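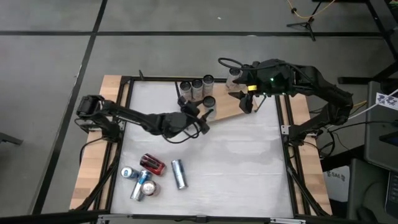 Yaneth Londoño schreibt, bei ihr auf dem Platz komme seit dem Mittag gar nichts mehr an, die Karte lade zwar, aber sobald sie auf eine Hörstation tippe, drehe sich nur der Kreis. Ob das am WLAN liege oder an Drureo selbst, könne sie von dort aus nicht sagen.

Hallo Yaneth, danke dir! Ich hab das jetzt mal als Ticket aufgemacht, damit wir es nicht wieder in drei verschiedenen Mailfäden diskutieren (schuldig, ich weiß). Betreff: Bendness, Audiowalk, Stationen laden nicht. Priorität erst mal hoch, im Oktober laufen ja die Führungen.

10:20
Von meinem Schreibtisch aus läuft alles. Alle 40 Stationen angeklickt, alle spielen ab, auch die langen Interviews mit den Leuten vom Markt. Das hilft natürlich nur begrenzt, weil ich im Büronetz hänge und ihr draußen im offenen WLAN oder mobil unterwegs seid.

11:05
So, Handy geschnappt und raus auf den Zelenák. Mobilfunk: geht, bisschen zäh an der Haltestelle, aber geht. Offenes WLAN: Karte da, Ton weg. Genau wie bei dir! Dann im WLAN die Anmeldeseite noch mal von Hand aufgerufen, Häkchen gesetzt, und plötzlich spielt Station zwölf. Zehn Minuten später wieder Stille. Ich stand da mit Kopfhörern im Nieselregen und hab bestimmt sehr beschäftigt ausgesehen.

11:50
Frage an Guvico geschickt, die betreiben das WLAN auf dem Platz. Ich wollte wissen, nach welcher Zeit die Sitzung abläuft und ob unser Audioserver auf deren Freigabeliste steht. Im Protokoll von gestern hab ich nämlich 2.495 Abrufe von Tondateien und davon 294 abgebrochen, und die abgebrochenen kommen fast alle aus dem Platznetz.

13:30
Oľga Urban hat noch was Schlaues eingeworfen: Die Karte liegt nach dem ersten Öffnen auf dem Gerät, die Töne werden jedes Mal frisch geholt. Also sieht es für die Leute so aus, als wären sie verbunden, obwohl die Anmeldung längst weg ist. Darauf wär ich so schnell nicht gekommen, danke Oľga!

14:15
Antwort von Guvico. Die Sitzung wird getrennt, wenn das Handy eine Weile nichts überträgt, und bei unserem Walk läuft man zwischen zwei Stationen halt auch mal gemütlich. Unser Audioserver steht nicht auf der Liste. Sie tragen ihn ein, brauchen aber ein Formular mit Unterschrift, das liegt jetzt bei mir.

Bis dahin bitte so:
WLAN am Handy ausschalten und mobil hören. Wer kein Datenvolumen hat, lädt die Tour vorher in Drureo herunter (Menü, dann „Offline speichern“).
Wer im Platznetz bleiben will, meldet sich bei Stille neu an und tippt die Station noch mal an.

15:40
Offline-Variante mit 2 Geräten getestet, beide im Flugmodus, einmal die ganze Runde. Ton überall da, nur die Textfassung von Station sieben fehlt auf dem älteren Gerät. Dafür mache ich ein eigenes Ticket auf, sonst wird das hier unübersichtlich.

Yaneth, magst du bei der nächsten Gruppe kurz ansagen, dass alle vorher speichern sollen? Und schreib mir gern, welches Handy du benutzt, das fehlt mir noch in der Liste.

Status: wartet auf Freigabe durch Guvico.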